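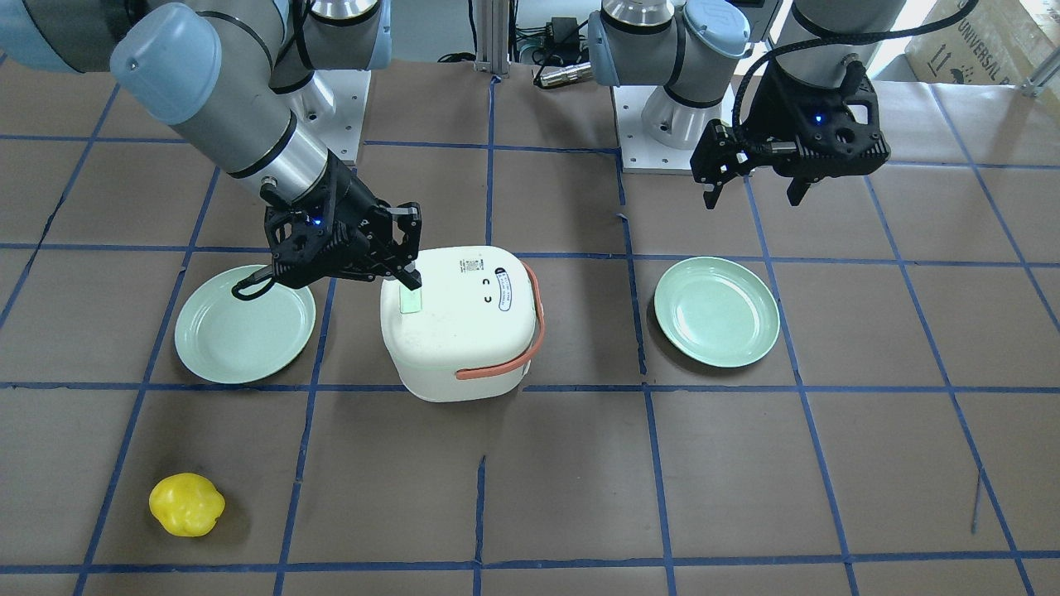 Support > Fekari Wellbeing > Administrator guide > 4. Setting up a programme

13th March
Theano Vasilakis, Ernico documentation

Overview Install Set-up Reports Contact

4.1 Before you start

You need an administrator login and a staff list saved as a CSV file. The list may hold up to 1,700 rows. Each row must have a staff number, a work email address and a team name. Leave the coach column blank at this stage.

4.2 Creating the programme

1. Sign in and open Programmes.
2. Select New, then choose Individual or Team. The type is fixed once the programme is saved.
3. Enter a start date and a length in weeks. The shortest length is nine weeks.
4. Upload the staff list. Rows with errors are shown in red and are not imported.
5. Select Save as draft. 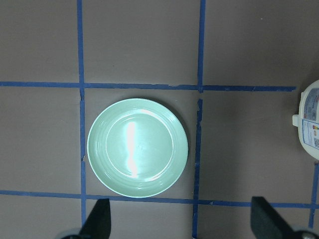 Round plate on a table marked out with blue tape.

Note: A draft programme is hidden from staff but visible to all administrators, including those on the Marín site licence.

4.3 Assigning coaches

1. Open the draft and select the Coaches tab.
2. Add each coach by email. The coach must accept the invitation before any bookings can be taken.
3. Set the maximum caseload. The default is 40 people per coach.
4. Select Share out to divide staff between coaches, or drag names across by hand.

Caution: Share out replaces any assignments already made by hand. There is no undo.
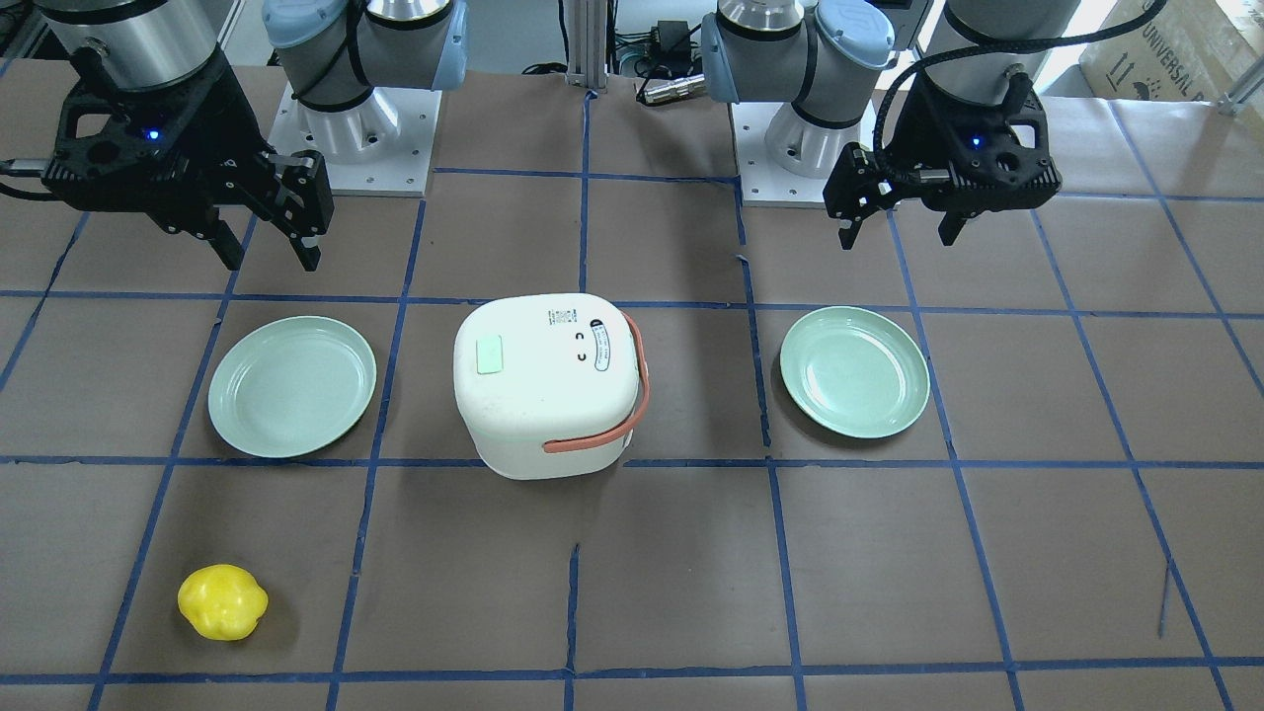 4.4 Setting up the opening questionnaire

The standard questionnaire has 69 items and covers sleep, workload, movement and mood. Single items cannot be removed. Whole sections can be switched off under Questionnaire > Sections.

Answers go to the assigned coach only. Administrators see team averages. If the Brutader add-on is installed, check that its export is set to Averages before the programme goes live.
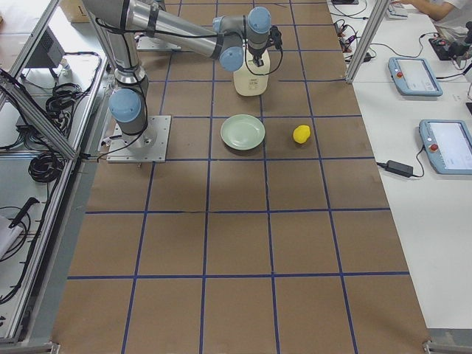

Staff without a work computer join by typing the programme code from a printed card. Print cards from Programmes > Codes and fix them at eye level in rest areas. Do not shrink the code to fit a small sticker. The print on the front label of the cream-white jug is too small to read, and a code at that scale will not be usable. Set the code in bold on a plain background and test one card before printing the rest.

4.5 Going live

1. Check that every coach shows as Accepted.
2. Select Publish.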